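Brovthorpe dining hall reopens with its old marble floor kept

Local news

The dining hall in the Brovthorpe community building is open again for lunch after being closed since January. The room has new tables, a repaired serving counter and fresh paint on the walls. The floor, which was going to be torn out under the first plan, has been cleaned and kept.

The hall can now seat 200 people, the same number as before. Lunch is served on weekdays from 11:30 a.m. to 2 p.m. The evening meal, which was dropped when the hall closed, will come back later in the summer if enough kitchen staff can be hired.

The tables are the change most regular diners will see first. The old ones were long folding tables bought secondhand, and several had legs that no longer locked. The replacements are square, with marble-patterned tops in cream with orange veins and a thin red-orange trim on the edge. They stand on black metal legs.
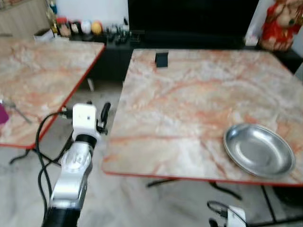
Page last changed: July 13, 2022

The building's managers ordered 50 of the tables from Hultemo, a furniture dealer that also supplies school cafeterias in the area. Each one seats four. The order was delivered in two loads, and the second came nine days late, which pushed back the opening.

The managers said they chose square tables over long ones after asking diners what they wanted. Older people who come in alone said they did not like being put at the end of a row with strangers. Parents said they wanted a table that could be pushed against another when a family was too big for one. The new tables can be moved by two people and are light enough that the staff can clear the room for dances and blood drives.

Not everyone is pleased with the pattern. A comment sheet left by the door during a trial lunch drew several remarks that the orange was too much, and one that it made spilled soup hard to find. Others wrote that the room looked warmer than it used to. The managers said the tops will stay as they are, and that the staff have been told to wipe every table between seatings whether it looks clean or not.

Plates and flatware have changed as well. The hall used to serve on divided plastic trays, and by last winter many of those were scratched and stained. Meals now come on stainless steel plates, with metal forks and spoons. The plates cost more to buy, but the kitchen expects them to last for years. They go through the same dishwasher the hall already had, using new racks.

Diners are asked to carry their own plates to the return window beside the kitchen door. Cups go in a separate rack. Anyone who has trouble carrying a plate can leave it on the table, and a member of the staff will pick it up.

The floor took up the largest share of the discussion before the work began. It was laid when the building was put up, using pieces of white marble cut in irregular shapes and fitted together with pale grout. Under the first plan it would have been covered with vinyl sheet. That plan was dropped after Drivine, the contractor hired for the job, lifted a row of cabinets and found that the stone underneath was sound.

The company reported that most of the damage was on the surface. Years of floor wax had built up and turned yellow, and the grout had gone dark near the serving line, where people stand and wait. The wax was stripped off in stages over three weeks. Loose grout was dug out by hand and replaced.

Cleaning and repairing the floor cost $2,810. The managers said that was well under the price quoted for vinyl, although they did not give the second figure. The money came from the building's repair account and did not need a separate vote.

Some marks could not be removed. Marble can hold rust-colored stains that have gone below the surface, and grinding them out would have meant lowering the stone around them. Drivine advised leaving them alone — a low spot in a dining room floor collects water and can trip people. The orange-brown streaks that remain are in the stone and will not come off on shoes or clothing.

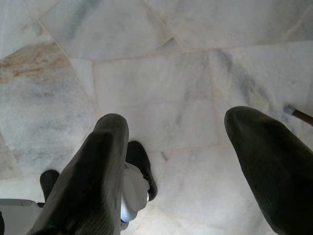
Can the marble floor be mopped with ordinary household cleaner?

Only if the label says it is safe for natural stone. Vinegar, lemon cleaners and most bathroom sprays contain acid and will dull marble. The hall's staff use warm water and a stone soap with a neutral pH.

Groups that rent the hall will get a card with the cleaning rules when they pick up the key. They are asked not to use tape on the floor and not to drag the tables, even for a short distance. Felt pads have been put under the chair legs, and spare pads are kept in the supply closet. A group that leaves the floor damaged may lose part of its deposit.

Rental rates have not gone up. The hall can be booked for a half day or a full day, and renters may use the tables and chairs at no extra charge. The plates and flatware are not included. Groups that want to serve food need to bring their own dishes or hire them from an outside caterer.

The kitchen is being run by Veloso, the same catering company that had the contract before the hall closed. It has kept most of the old menu, including the bean soup and the baked chicken, and has added a meatless main dish every day. Lunch prices are the same as last year for people over 65 and for children. Other diners will pay 50 cents more.

A few jobs are still unfinished. The window blinds on the parking lot side have been ordered but have not come in, and the room gets hot in the early afternoon. The coat hooks by the main entrance were taken down for painting and will be put back before fall. The restroom next to the hall is open, but the one at the far end of the corridor is closed while a leaking pipe is replaced.

The main entrance is open during lunch hours. People using wheelchairs or walkers can come in by the side door, where the ramp is, and the door will be unlocked from 11 a.m. Parking behind the building is free for diners for two hours.

The old folding tables that still work have been stored in the basement and will be given away. Clubs and churches that want them can leave their name and a phone number at the front desk. The plastic trays have already been recycled.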